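Altach Mattress Topper, 4-inch

Sold by Clomach Home. Item 845.

We get asked to stock a lot of toppers and we turn most of them down. The Altach made it onto the site, but we have some reservations, and you should read them before you order.

The maker says this topper "restores" an old mattress. It doesn't. If your mattress has a dip in the middle, you will have a softer dip in the middle. What the Altach does fairly well is take the edge off a bed that is too firm, and it does that for less money than a new mattress.

The box also claims it sleeps cool. Kristaps Kütt in our returns department used one through a heat wave and says it slept like foam. We left the word "cooling" out of the title for that reason.

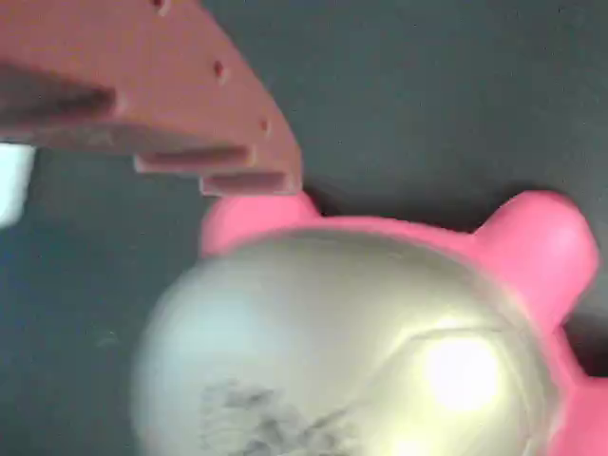 Curved edge with three small round holes.

Weight limit: the maker lists 500 pounds across a queen. We have no way to check that and would treat it as a guess.

Smell: yes, there is one. The leaflet says it clears in a few hours. Ours took 4 days with a window open. Do that in a spare room if you have one.

Cover: zips off, machine wash cold. The zipper is the weakest part -- go slowly at the corners. Replacement covers come from Sirkton and cost more than they should.

Sizes: twin, full, queen, king. The king ships in two boxes and they don't always arrive together.

Warranty: ten years on paper. Read the part about "normal body impressions" first, as it rules out most of what people would want to claim for. Our own return window is 30 nights, opened or not, and you don't have to get it back in the box.

Who should skip it: anyone with a sagging bed, and anyone who sleeps hot. The Zelenák wool pad is thinner and costs more, but we get fewer of those back.

Page last checked Sep 23, 2022 by Valdis Pärn.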